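Thu 3 August
Drawer task, simulation bench, Noltcombe

Today I worked only on the drawer. Nisha Shakya asked me again last week if a machine can tidy a kitchen yet, and I said I would answer when ours can close a drawer every time. So I try to be fair and write down what I find.

We have now 837 closing runs in the log. Of these, 656 are marked as good by the checker. I do not trust the checker fully, it accepts a drawer that is still open by a finger's width. Kedir Tilahun will make the limit smaller.

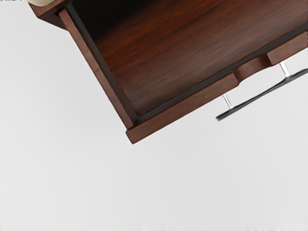
My opinion is that pushing is the easy half of the chore. For opening, the fingers must go around a thin bar, and a small error in the angle is enough to miss it. A person corrects this by touch and does not notice. Our policy has only the cameras, and from the wrist view it often decides too late - I think the shine on the handle posts also confuses it, but I have no proof.

Sosina Tefera suggests that we start the arm from 10 different positions, and keep the cabinet where it is. I agree. If we change both, we will not know which one helped.
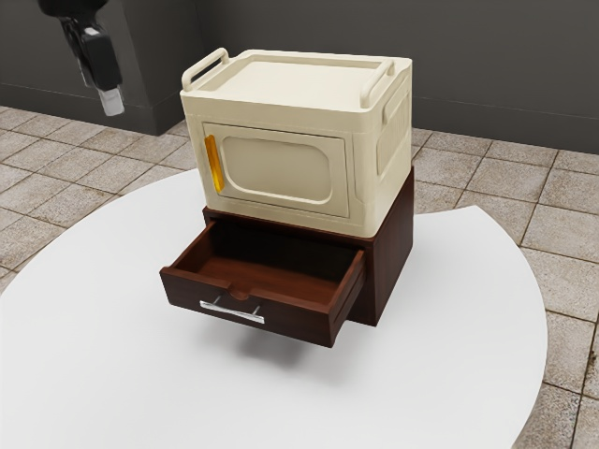

Side view: drawer open, arm still clear of the stack.

To do:
- repeat with the stricter limit
- ask Tsehay Lencho for the friction values of the real drawer at Irkunura
- 2 runs stopped with no error message, read the logs again

My answer to Nisha for now: for one drawer, in simulation, nearly. For a kitchen, no. I would like to ask myself the same question in November.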